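Notes pour l'intervention : choisir et entretenir les surfaces de travail claires
Ostov, rencontre des responsables d'atelier, 3 mars 2021

Diapo 1. Ouverture
Remercier, rappeler la durée : vingt minutes, puis les questions. Dire tout de suite que je parle de plateaux de table et de rien d'autre. Les éclairages ont leur propre séance en juillet.
Demander à main levée qui a changé un plateau depuis deux ans. Attendre les réponses avant de passer à la suite.

Diapo 2. D'où viennent les chiffres
L'enquête Gukilum a porté sur 236 postes de travail : couture, reliure, petit montage, emballage. Nous avons reçu 3 194 fiches d'entretien. Toutes ne sont pas bien remplies, le préciser. Les fiches sans date ont été gardées pour les taches et écartées pour l'usure.
Les ateliers ont rempli les fiches eux-mêmes. Personne de chez nous n'est passé vérifier.

Diapo 3. Pourquoi du blanc
Sur un plateau clair, on retrouve une vis ou une aiguille plus vite. On voit aussi la poussière plus tôt, et on nettoie donc plus souvent. Certains s'en plaignent. Je le range dans les avantages, mais laisser la salle en discuter si quelqu'un réagit.
Parler du mat. Un plateau brillant renvoie les tubes du plafond dans les yeux, surtout à la fin de la journée. Le mat se raye autant, la rayure se voit moins.

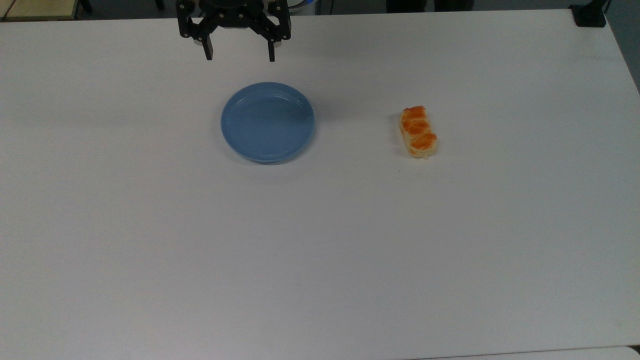 Plateau blanc mat : quelques petits points restent visibles à la surface.

Ne pas promettre un plateau sans marques. À Palacios, ils ont nettoyé deux fois par jour pendant un mois et il en restait. La question utile est de savoir si la marque gêne le travail. Pour de la reliure, oui, parfois. Pour de l'emballage, presque jamais.

Diapo 4. Le nettoyage
Chiffon microfibre humide, savon neutre, puis chiffon sec. Pas d'éponge abrasive, même le côté dit « doux ». L'alcool ménager passe sur la plupart des revêtements, à essayer d'abord dans un coin.
Insister sur le séchage. Dans les fiches, les auréoles arrivent en tête des plaintes, avant l'encre et la colle. Presque tous les ateliers concernés laissaient sécher à l'air.
Pour la colle : attendre qu'elle durcisse, soulever avec une spatule en plastique. Pas de lame. (Si on me parle du grattoir à vitres : même réponse.)

Diapo 5. Dimensions et hauteur
Passer assez vite, le tableau est dans le document distribué. Retenir que les gens commandent trop profond. Au-delà de la portée du bras, le fond du plateau se remplit de boîtes et on ne le nettoie plus.
Hauteur : régler pour la personne la plus grande et donner un repose-pieds aux autres, si le plateau est fixe. Avec un piètement réglable, noter la hauteur de chacun sur une étiquette sous le bord. 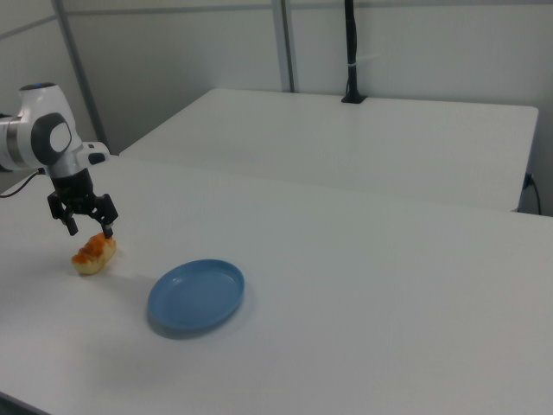 Les bords comptent autant que la surface. Un chant mal collé prend l'humidité et se décolle par l'angle, toujours du côté où l'on s'appuie. Passer le doigt tout le long une fois par trimestre. Si l'ongle accroche, recoller avant que ça s'ouvre.
Raconter ici le cas d'Ultberg : tous les plateaux remplacés d'un coup alors que seuls les chants étaient abîmés. Rester bref, il y a peut-être des gens d'Ultberg dans la salle.

Diapo 6. Le coût
Compter environ 1 000 euros pour équiper un poste complet, plateau, piètement et pose. Le plateau seul en représente une petite partie. Un budget d'entretien de 100 euros par poste et par an a suffi dans les ateliers que j'ai suivis, produits et chiffons compris.
Ne pas entrer dans les prix des fournisseurs. Renvoyer à la liste jointe, que chacun pourra comparer avec ses devis.

Diapo 7. Ce que je demande aux ateliers
Continuer à remplir les fiches, avec la date. Noter le produit utilisé, pas seulement « nettoyé ». Signaler les chants décollés à part, il y a une nouvelle case pour cela en bas de page.
Les fiches vierges sont sur la table près de la porte. Laisser la diapo avec l'adresse de retour affichée pendant les questions.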